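Filed under: Short Fiction / Workplace

Pass Criteria

The job sheet said transfer, light tray to dark tray, right arm only. Tiago Rocha read it twice and initialed it. He was the third operator on the contract. The first had gone to Kastitz for better money and the second had developed a wrist.

The Bloxham cell ran on leader arms. The operator sat at a bench behind a partition with a pair of scaled-down arms, unpowered except for the encoders, and whatever he did with them the big ones did on the table. Lag was low enough to ignore. Force feedback had been quoted for and then removed from the quote. An operator learned to judge contact by the sound of the gripper motor, which rose a little in pitch when the fingers met something that would not move.

Yến Đinh sat to his left with the log open. Her task was to mark each demonstration as pass, fail or review. A pass required continuous motion, a clean release and no visible hesitation. Hesitation was defined in the appendix as any pause in which the gripper moved less than a set distance for a set time. The policy would learn a pause as readily as it learned a grasp, and a customer would then own a machine that stopped to think above every object it was shown.

"Ready," she said.

He closed the trigger once to clear it, opened it, and brought the right arm down over the light tray. The left arm was to stay parked. He kept his left hand in his lap.
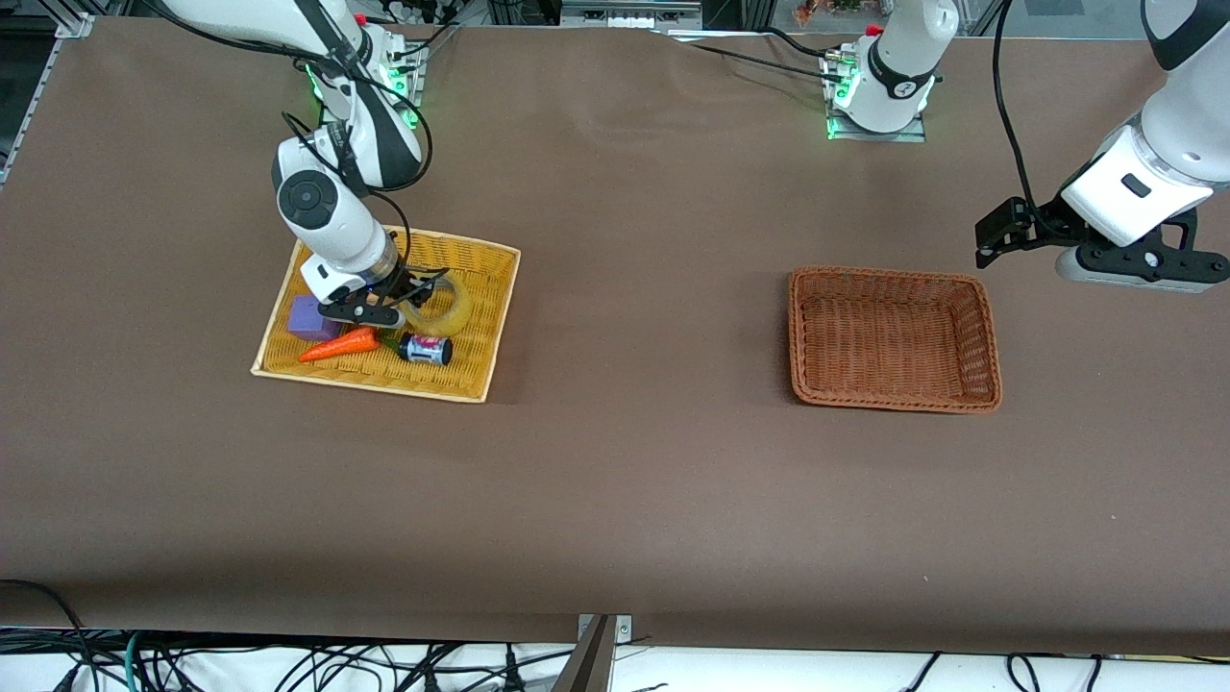 The motor note rose. He lifted, swung across, lowered, let go.

"Review," said Yến.

"For what?"

"You slowed before contact."

"I slowed so I wouldn't crush it."

"I know why you did it. I have to mark that you did it."

They reset and ran it again. She gave him the pass. By noon the log stood at 1,755 accepted, the greater part of them inherited from the two operators before him. Their work was stored under initials. He had watched some of it during training week. The first operator came in high and dropped straight down. The second came in from the side, low, with a small rotation at the end that served no purpose Tiago could find. He had asked Yến about the rotation and she said the man had owned a boat.

Albertina Seixas came down from the second floor in the afternoon with a laptop under her arm. She ran training for Cerkex, the policy that would eventually do the transfers without anyone behind the partition. She wanted to run the current checkpoint on the cell, three trials, no operator. Tiago put the leader arms in their cradles and stood up. There was nowhere in particular to stand.

Trial one. The right arm came in high and dropped straight down. Grasp, lift, transfer, release.

"Vertical approach," said Albertina, and typed.

Trial two came in low, from the side. Near the end the wrist turned a few degrees and turned back. Yến looked at the log and did not write anything.

Trial three started high. Partway down, the arm slowed. It went on moving, but at a fraction of the commanded speed, for the last few centimeters above the object. Then the fingers closed and the motor note rose.

"That's a hesitation," said Albertina. "Where is it getting that?"

Yến scrolled. Review items were supposed to be held out of the training set until a second person had looked at them. The second person was Sérgio Fonseca, who had been on leave since July. The export script treated an empty field in his column as consent.

"Some of the review demos went in," she said.

"How many?"

"I'd have to check."

"Are they all one operator?"

Yến gave the initials. Albertina looked over the top of the laptop at Tiago, not unkindly, and then back at the table, where the arm had finished its transfer and returned to its start pose.

"It didn't drop anything," Tiago said.

"No."

"Did the other two?"

"Not today." She scrolled up through her own results – she had a longer list than theirs. "On the soft items, they crush one now and then. The slow one hasn't so far."

She asked Yến to leave the export as it was until she had run a larger batch. Yến said she would need that in writing. Albertina wrote it, standing, and sent it, and the laptop on the bench chimed.

Tiago sat down and lifted the leader arms out of their cradles.

"Same sheet?" he said.

"Same sheet," said Yến. "Ready."

He brought the arm down at the speed he thought was right.

"Review," she said, and typed it in.

More in Short Fiction
The Brendex Audit
Cold Start
A Letter to Hideaki Arai Concerning the Elevator
Torque Limit
2,467 Hours

Last updated: July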